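In defence of the snack table

2019-09-25

Somebody at work wants to get rid of the snack table. The argument is that it's messy, it gets in the way, and people should eat lunch at lunchtime. I've heard all this before, at my last place in Polbridge, where they replaced ours with a machine that took coins. Everybody hated the machine. It's still there as far as I know.

So. My case, typed fast, between other things.

A table with packets on it is the cheapest good thing an office can have. Ours costs us 70 pence a head a week. I did the sums in the spring and put them in the shared folder, file 2294, if anyone wants to check. Two of us do the shopping, taking turns. It takes no time at all, you just stop at the Plamska market on the way in and get whatever looks red.

And it does have to be a table. Not a cupboard! Cupboards are where crackers go to die. Put food behind a door and half of it is out of date by December — I have cleaned out enough of them to know. On a table you see what there is. You see a shiny bag you don't recognise, and can't read half the writing on, and you pick it up and turn it over. Then the person next to you says oh, those, those are hot, and you're talking to someone you hadn't spoken to in a fortnight.

The other complaint is the look of it. Too many colours, bags falling over, "like a corner shop". Well yes. I like corner shops. What would they rather have, a bowl of grey oat bars? Packets are meant to shout a bit. Black and red and orange on a plain white top, I think it's the most cheerful thing in the building.
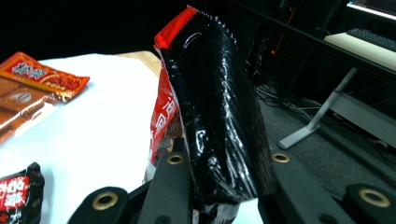
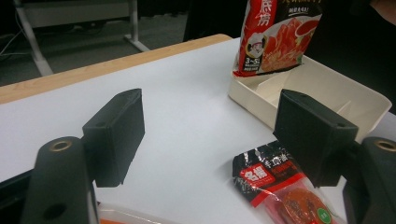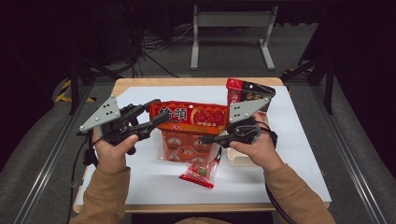 Red on the packets, in all three.

I'll give some ground. Soup base isn't a snack, and if it's going to be out it should stay in the divided tray, where it can stand up straight. Open bags need a clip or they need finishing. Crumbs on the carpet are a fair point and I'm guilty of them. Stoyanova, the bakery downstairs, gave us a hand brush last winter and it would be nice if it got used by more than me.

But none of that is a reason to take the table away. It's a reason to wipe it. Five minutes at the end of the day, bags together, small ones at the front so they dont get lost behind the big ones, rubbish out. The Mukdale office does exactly this and theirs has lasted for years, with twice as many people picking at it.

If it does go to a vote I'll be voting to keep it, and I'd ask for a slightly bigger table while we're at it. Also more of the spicy ones. They go by mid-morning and then its just biscuits until the next shop.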